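Elie Moussa has been rebuilding automatic transmissions for used-car dealers since before most of his customers had a service bay of their own. He runs the bench at Skindley, a shop that takes in units pulled from trade-ins and sends them back with a test sheet. We spoke on March 15, 1999, mostly on the subject of fluid.

His first complaint is the seller's phrase "recently serviced." "It can mean a pan drop, a filter and four quarts," he says. "The converter still holds the old fluid. On the sheet those are different jobs and they should be different lines."

Moussa divides incoming cars by what the pan shows. Fine gray paste on the magnet is normal wear. Flakes with an edge to them are metal from a hard part, and the unit comes out. Dark fluid with no debris gets a pressure check before any decision is made. "Color tells you very little by itself," he says. "Some fluids go brown early and work fine."

The pressure check is done at operating temperature, in every range, with the gauge on the main line port. He writes down idle and stall readings and compares them with the factory chart. On one sedan last month the reading in reverse was 90 psi at idle and did not climb with throttle. The fault was a sticking regulator valve – a part he cleaned and put back the same afternoon.

Skindley logs every unit in a program called Otik, written for the shop by Söderlund. It now holds 1110 records, of which 518 are rebuilds. The remainder are valve body repairs, seals, mounts and cars sent back with nothing found. Moussa wants the last group kept in. "If a dealer sends me a shudder and it's a misfire, I need that on file for the next one."

On warranty terms he is brief. Hard parts are covered, cooler lines are covered if the shop flushed them, and towing is not. He asks buyers to drive 100 miles and come back for a fluid level check, hot, engine running, on flat ground. Many skip it.

The next change is a parts supplier. Hunon has been shipping friction plates with a new lining, and he is running them in shop cars before he sells any – "through one summer, at least." 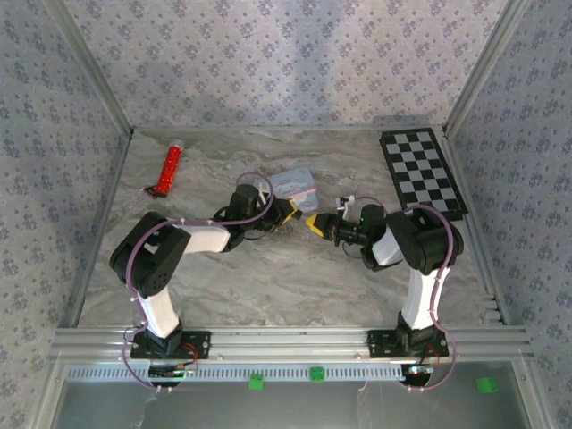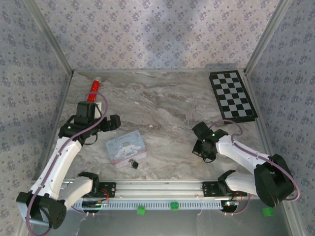
Marble-patterned tabletop and floral wallpaper, in both views.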